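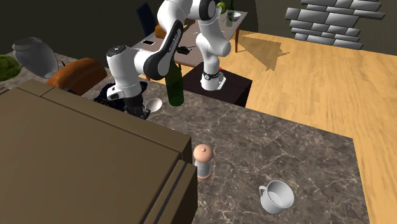
Page last changed: November, by Zorica Bošković

Section 5. Working alongside the counter arm

This section is for kitchen and floor staff at Plurnadska. It covers the start of the shift, sharing the counter with the arm, and what to do when it stops. Mounting and wiring are in Section 2 and are done by Sander only.

5.1 What changes in your shift

The arm takes over picking up and setting down small items on the counter, such as bowls, mugs and bottles. Wiping down, checking for chips and cracks, and anything to do with food stay with staff. The person who used to clear the counter is now listed on the rota as counter lead. The counter lead starts the arm, answers its stops and signs the log. Nobody else restarts it during a shift, including managers.

The counter lead can still be called to the floor at busy times. If that happens, pause the arm first.

5.2 Starting the arm

1. Check that the base is firmly fixed and that nothing is leaning against it.
2. Look along the whole reach of the arm, including the elbow. Tall bottles are easy to miss when you are only watching the gripper.
3. Move phones, keys and scissors off the counter. They are not on the item list.
4. Stand mugs upright. A mug on its side can be picked up, but it takes longer and is dropped more often.
5. Turn the key on the wall panel to READY and wait for the tone.
6. Choose your counter layout on the Amach screen. The day layout is 51 and the evening layout is 81.
7. Press START and stay at the panel until the first item has been set down.

Note: If the layout number on the screen does not match the one on the rota card, use the card and tell Zorica Bošković.

5.3 Sharing the counter

Press PAUSE before you reach across the counter. The arm finishes closing or opening its gripper and then holds still — it does not go back to its rest position. Put your item down, step back and press RESUME.

Caution: Never take an item out of the gripper by hand. Press PAUSE, then RELEASE, and keep one hand under the item only after the arm has stopped moving.

Caution: Do not hang towels or aprons on the arm, even when the key is at OFF.

Pepper mills and other table items may stay on the counter. Leave a hand's width between them so the fingers can get in on both sides.

5.4 When the arm stops by itself

1. Read the message on the screen before touching anything.
2. If it says ITEM NOT FOUND, move the item into clear view and press RESUME.
3. If it says PATH BLOCKED, look for something tall near the elbow or forearm. Move it and press RESUME.
4. If the same message comes up again, turn the key to OFF and clear the counter by hand for the rest of the shift.
5. Write the message and the time in the log.

Stops are not counted against the counter lead. The log goes to Hosseinzadeh every Monday for changes to the layouts, and a missing entry means the same stop will probably come up again.

5.5 End of shift

1. Press PARK and wait until the arm has stopped.
2. Turn the key to OFF and hang it in the office.
3. Wipe the counter and the outside of the base with a damp cloth. Do not spray the joints or the gripper.
4. Sign the log, even if there were no stops.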